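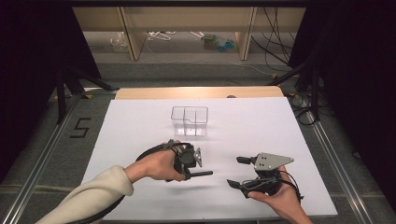
Sostico will stop selling takeaway food in throwaway boxes at its Nammont market hall

2021-11-21

The food company Sostico will stop using throwaway boxes at its lunch counters in the Nammont market hall. The change begins in December and it concerns all hot and cold meals which customers take with them. Soup and coffee will follow later, but the company has not yet given a day for this.

Instead of the old boxes, customers will get their lunch in a reusable box with compartments. They pay a deposit of 2 euros and receive the money back when they return the box to any of the counters. The box does not have to be clean, the company says, but leftovers should be emptied out before it is handed in.

Sostico tested the system during the autumn at its counter near the east entrance. In the test period the counter lent out 1,193 boxes, and 949 of them were returned before the end of the test. The company says it is satisfied with this result, although it had hoped that more boxes would come back. Some customers told the staff that they kept the box at home on purpose, as it was good for storing buttons, screws and other small things. The deposit is not paid out for a box that is broken.

The washing will be done by Admasu, a small laundry and dishwashing business on the other side of the river. Admasu already washes glasses and plates for several restaurants in Nammont. The boxes will be collected every evening after the hall closes and brought back before the counters open in the morning. For this work Admasu has bought a second washing line and is looking for more staff for the night shift.

Not all of the traders in the hall are pleased. The fish shop Arska, which also sells lunch, was invited to join the system but has decided to wait. The shop says that its customers often come from far away by train and do not return the same week. It is also worried that the smell of fish will stay in the boxes. Sostico answers that fish dishes were sold in the test too, and that there were no complaints about smell after washing.

There is also the question of space. The hall was built at a time when almost all customers ate at home, and the rooms behind the counters are narrow. Used boxes must be kept somewhere until the evening. Sostico will remove one of its refrigerators to make room for the crates, and the choice of cold drinks will therefore become smaller during the winter. The drinks will be moved to the counter by the west stairs.

Prices of the meals will not change because of the new boxes, according to the company. Customers who bring their own container will get 20 cents off the price, on the condition that it is clean and has a lid. This discount was already given last year, but very few people knew of it, and the signs about it will now be made larger and placed next to the cash desks.

The town of Nammont has not taken part in the costs. It has however promised to put one return point at the bus station, where many of the lunch customers pass on their way home. The return point will be open on working days only. Boxes left there give the same deposit back, but it is paid as a coupon and not in coins. The coupon can be used at all Sostico counters in the hall until the end of next summer.

The counters keep their normal opening hours during the change.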